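Kazue Sakai
Oct 26, 2021

Spent the morning on dark plastic and shiny trim. Notes in a thread, mostly so I can find them again next time.

Dark gray and black surfaces look clean in the store and then show every speck at home. White ones hide dust and show coffee. I've had both and I'm not sure which is less work.

I start dry. A soft brush or a dry microfiber cloth gets the loose white stuff off before any water goes near it. If you wet it first, the dust turns to paste and settles into the seams, and then you are in there with a toothpick.

I use the Grustetti cloths, the thin ones. A pack is 6 and I keep two of them for dry work only. They get washed by themselves with no fabric softener. Softener leaves a film on the cloth and the film ends up on whatever you wipe.

After the dry pass you can tell what is dust and what is a mark. Dust moves. Scuffs stay where they are, and so do dried water spots.

Scuffs and white flecks on the dark plastic first, then the spots on the see-through panel inside the shiny rim.

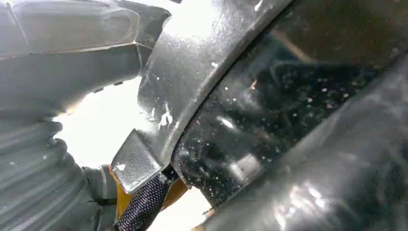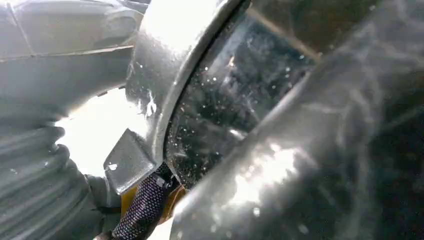
For scuffs: damp cloth, one drop of dish soap, light pressure, and go along the curve. Some pale marks are only material rubbed off from whatever bumped the plastic, and those come off with soap. If one is still there after a minute or so, it's probably a scratch, and more rubbing will just make a dull patch next to it.

I do not use melamine sponges on dark plastic anymore. They're a very fine abrasive. I did the front of the old Sepp heater with one and it had a cloudy oval on it until we gave it away.

Houda Tazi asked me about the back-to-black sprays people use on car trim. I tried one in September. It looked great for a week, then it collected lint like tape. Getting it off took longer than the original cleaning would have.

Water spots are a different problem. Fresh drops just wipe up. Once they dry they leave minerals behind, and soap does nothing to minerals. You need a little acid.

White vinegar and water, half and half, on the cloth and never sprayed straight at the thing. Spray runs into the edge where a panel meets its rim and sits there. Wipe, wait a minute, wipe again with plain water, then dry right away.

The drying is the step I used to skip. If you leave it to air dry, you get a new set of spots in the same places.

Check what the clear part is before you put anything strong on it. Glass can take more. Clear plastic can haze, and window cleaner with ammonia is the usual reason. If you can't tell which one you have, treat it like plastic.

Polished rims: same cloth, barely damp, then dry. Wipe in one direction along the rim. Circles leave swirls that show up when the sun hits them. I've never needed a metal polish on one, and a lot of shiny trim is a thin coating that polish will take off.

I did buy a bottle of Setard for this a while ago. It works okay on the rim and smells like a swimming pool. On the dark plastic it left streaks, so I don't use it there. Vinegar costs less and I already have it for cooking.

Seams and grooves get a dry paintbrush, the cheap one-inch kind. A cotton swab works too but leaves fuzz, and then you have more white specks on the dark part than when you started.

Look at it from the side when you think you're done. Straight on, everything looks fine. From a low angle with a window behind it you'll see what you missed. I usually miss the strip right along the inside of the rim.

Total time today was 39 minutes for everything on the list, and a good part of that was hunting for the second dry cloth — it was in my back pocket.

How often: dry wipe once a week, vinegar when the spots bother me. Our water is hard, so that's more often than I'd like. Houda has softened water at her place and does hers maybe twice a year.

A couple of people asked if a wax or coating keeps the spots off. I haven't tried one on clear panels. If you have, tell me which one and how long it lasted.

Still to do this week: the shower screen, and the kettle, which needs descaling on the inside before I bother with the outside.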